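The great put-away

Why more households are renting a room for the things they can't fit at home

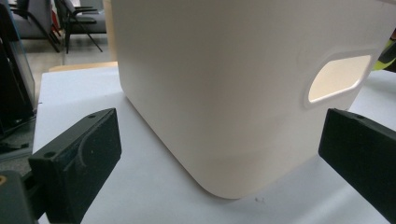
The storage building on the Plisgate road used to be a carpet warehouse. It has 657 units now, on three floors, and on Thu 1 February all but nine of them were let. The smallest is the size of a wardrobe. The largest would take the contents of a four-bedroom house, and a few of them do.

Self-storage came late to Vuvport. Until the warehouse was converted, people with too much furniture used a brother's garage or paid a farmer for a corner of a barn. The barns were cheap and the mice were free. When the new place opened, its owners expected most of the trade to come from house moves, with customers staying for two or three months. They were wrong about that. The usual stay is now well over a year, and one man has had the same unit since opening week.

Part of the answer lies in the houses. The flats built at Irkivmont over the past decade have good kitchens and large windows, but hardly any cupboards. There are no lofts. A couple moving in with a pram, two bicycles and a Christmas tree soon find that one of these will be living in the bath.

Then there are the parents. Many tenants are in their fifties or sixties and have emptied a family home after a death. They hold on to the dining table, the boxes of letters and the good china because the decision is too big to make in a fortnight. A unit buys time. It can also get expensive. A woman who kept her mother's furniture for six years worked out that she had paid 1,141 pounds in the last of them alone, for a sideboard and some chairs she did not like.

She gave it all to a charity shop in August and kept one drawer of photographs.

People who sort houses for a living tend to give the same advice. Keep a list of what goes in, and tape a copy inside the door of a kitchen cupboard. Use containers of one size so that they stack, and leave a path to the back wall. Never store a mattress flat under anything. Put a date in the diary, six months off, and go and look.

Some tenants go far more often than that. At Hegazy, where the smaller depot has 111 units, a retired piano tuner visits his on most afternoons. He has a lamp in there, and a shelf of manuals. A few doors along, a choir keeps its robes and 800 hymn books, and collects them on the way to concerts.

The depot closes at eight. A bell goes ten minutes before, and people come down the corridor with their trolleys, often taking home less than they brought.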